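In Praise of the Bottom Shelf

I have come to believe that the best part of any store is the part you have to bend down for. At eye level everything is shouting at you, and it has been put there by somebody who would very much like you to hurry. Down low, where your knees complain a little, you find the plain things, the odd sizes, and the things meant for children.

My favorite place for this kind of shopping is Cabello, the big household store out past the car wash, which I visit far more often than my household requires. I go in for dish soap and come out 32 minutes later with birthday candles and a new opinion about drawer liners. Last time I was after face masks for my grandson, who had a cough and a firm belief that masks were for other people.
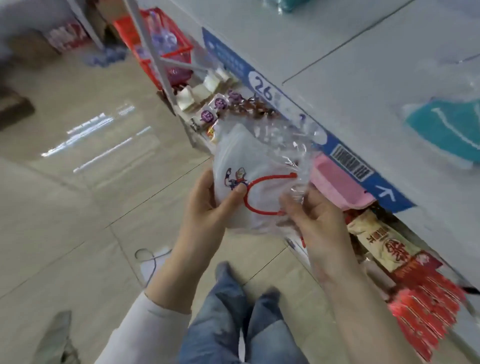 Children's things in small clear packets deserve more of our patience than they get. A grown-up will wear whatever comes out of the box, but a child wants to be consulted! The color of an ear loop matters. A little hero printed off to one side matters enormously, and I have known a plain white mask to be refused for an entire afternoon while one with a cartoon on it went on without a word (and stayed on through supper, too).

I know the case for ordering from home. My neighbor swears by Wosto and will happily tell you she got a box of 200 for less than I spend on gas. Good for her. But I like to turn a packet over and squeeze it a bit, hear the plastic crackle, and decide for myself whether the thing inside looks right for a small face. You can't do that with your thumb on a telephone.

So I would ask the people who lay out our stores to be kind to the lower shelves. Keep them lit, keep the price labels straight and large enough to read, and leave the aisle wide enough that two of us can crouch there without apologizing to each other.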